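Minutes, gripper incident meeting, September

Taken by me (Themba) because Emília Štěpánek was doing most of the talking and it isn't fair to make her type too. I've written this the way I remember it, so shout if I got you wrong and I'll fix it before it goes in the shared folder.

Started at 2:10, the door end of the Motunow room. Emília in the chair, me on notes, plus the two folks from the Relness bench and the night lead from Kohlhase on the phone (bad line, we lost him twice). Apologies from purchasing.

1. Last minutes

Fine, apart from one thing. I'd put down that the new finger pads were ordered and they weren't, they were only quoted. Corrected.

2. What happened

Emília went through it from the log and I'm going to keep it short. Run 497, mid-morning, the arm on the Grurkon cell was told to close on a part and it did close, then it opened again about a second later with no command in the log to open. The part dropped onto the table and bounced off onto the floor. No one was inside the tape, no one got hurt, and the part is scrap. The operator hit the stop and wrote it up right away, which we all thanked her for, even though she wasn't in the room to hear it!

The bit that worries people is that the run before it also looks funny if you go back over it. The grip force reading sagged and came back, and the software called it a good grip. So we may have had a warning and sailed right past it. Emília said she'd read that log herself the same morning and didn't think twice, and I said I'd signed the sheet, so that's two of us.

Kohlhase asked if the arm could have let go while it was up over the walkway side. Yes, it could have. We were lucky with where it was in the move. Minuted at his request, and I agree with him.

3. What we think it is

Three ideas on the table, no winner yet.

The first one is the cable. Relness opened up the wrist and found the signal lead rubbed shiny where it goes round the bend, and if you wiggle it by hand the reading jumps. That's the favorite. They were careful to say a worn cable explains the sagging number and doesn't fully explain the fingers opening, and we went around on that for a good while (sorry, everybody, most of that was me).

The second is the "safe" state. When the controller loses the finger signal for more than 400 milliseconds it goes to safe, and whoever set this up had safe mean open. I had no idea. I'd have sworn it meant hold. Emília pulled up the settings on her laptop and there it was, plain as day. Opening makes sense if you're worried about a trapped hand, and it's rotten if you're carrying a heavy part at shoulder height, so we need to pick on purpose and write down why.

The third is wear in the fingers themselves. We've been teaching the picks with the hand-held grippers and then moving those over to the arm, and the arm's own fingers have a lot more hours on them. If they don't come together square any more the reading would drift. Relness wants to compare the two sets side by side over a bare tabletop with nothing between them, open and shut, before anyone goes near a real part again.

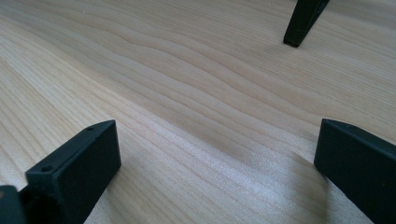

I asked how long that would take and got told an afternoon if people leave the bench alone, so please leave the bench alone. They'll do 165 open-and-close cycles on each set and write down the gap at the start and the finish. Kohlhase wanted more cycles. Emília said let's see what these show first and go from there, and he was OK with that once the line came back.

4. Can we run in the meantime?

Long one. Production would love the cell back and I get it, they're behind. I said I'd be happy to run light parts with the speed turned down. Relness was not happy with that at all, and when I tried to explain it out loud I talked myself out of it, because a light part off the edge at low speed is still a part on somebody's foot.

Agreed: the cell stays locked off. Key stays with Emília. The hand-held grippers can still be used for teaching, they've got no power to the fingers and they aren't part of this.

5. Who's doing what

Relness: new signal lead in the wrist, with a bigger bend, and keep the old one in a bag with the run number on it. Please don't toss it.

Relness again: finger comparison as above.

Emília: write up open versus hold on signal loss, one page, and send it to all 4 cells. If ours was set this way the others might be too, and I'd check those before lunch tomorrow if it was me.

Me: go back through the older logs and pull any run where the grip reading dips and recovers. Also get the tape moved out on the walkway side.

Kohlhase: tell nights the cell is off, and put a sign on it they'll read.

6. Anything else

Pads are still only quoted. I'll chase it.

Finished 3:25. Next one when the finger numbers are in.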